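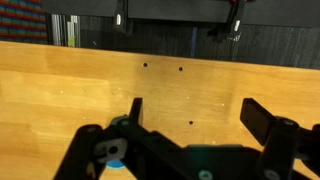 Wrist cam view, fingers open over the bench, three table holes in view.

Home | Notebook | Grippers | Cameras | Parts | Search

December, gripper comparison, started just after 2 pm

Golerden parallel gripper against the old Trastetti. I've wanted to do this for months and it was worth the wait! Same arm, same controller settings, same blocks and cup for both, 18 picks each. Finger speed limited on both so neither gets a head start.

Golerden: 18 out of 18 on the blocks. The linkage feels lovely, hardly any play at the tips. Trastetti: 7 clean, the rest dragged or twisted the block before it closed. Some of that is worn pads, so it gets a second go with new ones before we write it off. 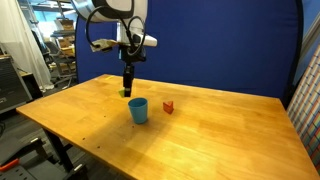
The wedge is still my favourite test piece. If the fingers come down even slightly turned, it rolls away from the grip – great for showing up a bad wrist angle. The cup is easier, but squeeze too hard and the rim goes oval. Force setting 23 was the sweet spot.

Wrist camera: glare off the varnish upsets the Flirside edge finder. Dropping exposure helped a lot. Table holes make brilliant reference points, keep using them.

Controller: the Sembiring box adds roughly 300 ms between the close command and first movement. Steady though, so we can allow for it in the script.

To do
- new pads on the Trastetti, repeat all picks
- try the cup lying on its side
- matt cloth or a filter for the glare?
- save tonight's settings before anyone reboots the controller

Workshop notebook | Contact | Back to top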